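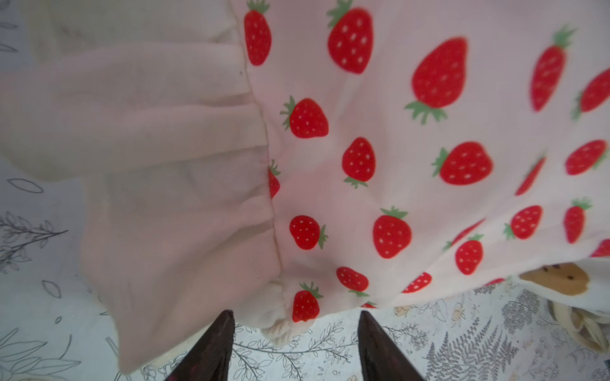
Druvside Fabric Wash, 400 ml

We stock one liquid for delicate clothes and it is this one. We didn't want to stock any. Most "delicates" washes we have tried over the years were ordinary detergent with the strength turned down and the price turned up, and a fair few customers told us the same. Druvside is made by Tetteh, a small firm, and it was the only bottle of the ones we tried that we went on buying with our own money.

What it does

It cleans lightly soiled clothes in cool water and rinses out without a fight. It has no brightener and no softener in it. It is meant for thin cottons, fine synthetics, silk, and printed blouses and dresses with gathers, where powder likes to sit in the puckers and dry as a white line.

What it doesn't do

It won't shift oil, curry, foundation or biro. The old label said "lifts everyday stains", and we asked Tetteh to take that off before we would list it. The new label says "for light soiling", and that we can live with. It won't bring back a colour that has already gone, whatever you may have read about vinegar and salt. It won't stop a badly fixed red from running either. No wash will. If you have a pale garment with a strong print, wet a hidden bit of the hem, press it in a white cloth and look at the cloth. If there is colour on it, take the thing to a cleaner and ask them first.

How to use it

By hand: 10 ml in a washing-up bowl of cool water. Put the garment in, push it down, leave it for a few minutes, push it about a bit. Don't wring. Rinse twice. Roll it in a towel and press, then dry flat or on a padded hanger out of the sun.

By machine: one capful, delicate cycle, mesh bag, low spin. We were doubtful about the machine claim and still prefer the bowl for anything with a gathered seam. Gathers are held by a line or two of stitching and a spin cycle pulls on all of it at once.

Ironing is your own affair, but go in from the edge towards the gathers with the tip of the iron and stop short of them. Flattened ruching looks worse than creased ruching.

The scent

There is one, despite the word "unscented" on some of the older stock. It is faint and a little like cucumber. Fuseini Atinga, who does our buying, can't smell it at all. The rest of us can. If perfume bothers you, ask for the Elledus version, same size, same price, plainer cap -- it really has none.

Is it worth it?

Depends what you own. At 10 ml a go the bottle does 40 hand washes. If your wardrobe is jeans and jumpers, you don't need it and we would sooner you kept your money. If you have three or four things you are nervous about, it will last you a good long while.

Details

Size: 400 ml
Cap holds: 15 ml
Water: cool, 30 degrees at most
Not for: leather, suede, anything marked dry clean only
Case of 12: ask us
Refills: promised by Tetteh for January. We will list them when they are on the shelf.

Returns are fine if the seal is unbroken. If it leaks in the post, send us a photo and we will replace it -- no need to post the mess back.

Skistlow Household Supplies | Contact us | Delivery and returns | © Skistlow | Back to top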